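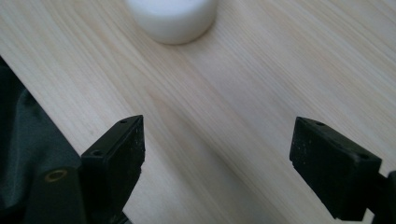

Pale wood tabletop with a fine diagonal grain.

Facilities > Furniture > Table Care FAQ

Rooms Furniture Loans Contact

Care of Wooden Tables at Wudetholm

Who may use the tables?
The tables in the Gilmartin Room are available to all registered members. Group bookings are handled by Rhonda Bouchard at the front office.

May items be placed directly on the wood?
Yes, provided that they are clean, dry and smooth underneath. Items should be lifted when moved. Hot drinks require a coaster.

How should a table be cleaned after use?
Wipe with a soft cloth in the direction of the grain. Sprays containing bleach or alcohol are not permitted.

What should be done about a spill?
Blot it at once and report it at the desk. A mark left for more than about 35 minutes may need sanding.

Are members permitted to sand or oil a table?
No. This work is carried out each July under the direction of Malachy Heffernan, using 400 grit paper and two coats of oil. Tables are out of service for six days.

Is there a charge for damage?
Ordinary wear is not charged. Burns, cuts and ink are assessed individually, and the member is notified in writing.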